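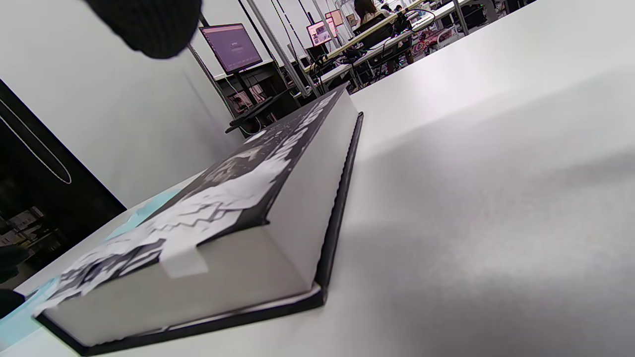
¿Cómo guardo un tomo de tapa dura muy gordo sin que se deforme?

Pedumska
Tengo un libro de más de 500 páginas, tapa negra, que no cabe de pie en mi estantería. Lleva desde febrero tumbado en la mesa y ya come con nosotros. ¿Lo dejo así o sufre el lomo?

Lakeo
Tumbado está perfectamente. Un bloque de papel tan grueso, de pie y sin apoyo, tira del lomo hacia abajo, y las tapas sobresalen lo justo para que cuelgue. Eso sí, no le pongas más de 3 encima – el mío de 410 páginas hizo de base de una torre y hoy abre como un acordeón. Y sácalo de la mesa antes de que alguien le apoye una taza.

Mallet
yo calzo la puerta con el mío y va genial

Plurnholm
De pie también vale si lo aprietas entre dos del mismo alto. Si no tienes dos del mismo alto, bienvenido al club: tumbado, lejos del radiador, y el polvo con brocha seca.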